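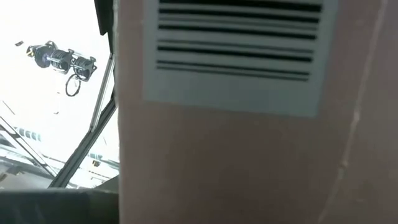 Wrist camera on the Putomano arm was re-zeroed this morning. Notes for anyone running the same mount. 1/9

The complaint: pick offsets drifting toward the window side of the cell, worst after lunch. Hafþór Juhl blamed the joint 5 encoder. I swapped the encoder cable first. No change. 2/9

Next check was the camera bracket. One of the M3 screws had backed out far enough to turn by hand. The bracket could rock under acceleration and settle in a new spot each time. 3/9

Cleaned both threads with alcohol, medium threadlocker, torqued in two passes. Let it cure overnight with the arm parked and the brakes on. Don't run it early. 4/9

Exposure was the second problem. Auto exposure meters the whole view, so daylight drags everything else around with it. Locked it at 2000 microseconds, gain fixed, white balance fixed. Bright glass clips to white at that setting and I'm fine with that. 5/9

Hand-eye calibration: 13 poses, wrist rolled at least 30 degrees between neighbors. The old routine used mostly parallel poses, which gives a weak solution for rotation. Antonina Yurchenko rewrote the pose list in April and it never got loaded on this controller. 6/9

Before: 2.4 mm worst error at the test pin. After: 0.3 mm. Same pin, same gripper, same payload file. 7/9

Also found the camera cable zip-tied tight at joint 6. Rerouted with a service loop and a soft wrap. If your image drops out only at full roll, look there before you order a camera. 8/9

Backup saved on the Skultix controller as cell 612, dated November 8, 2020. Old calibration is still in the folder with OLD in the name. Please don't load it. Bracket screws get a witness mark check at every grease interval from now on. 9/9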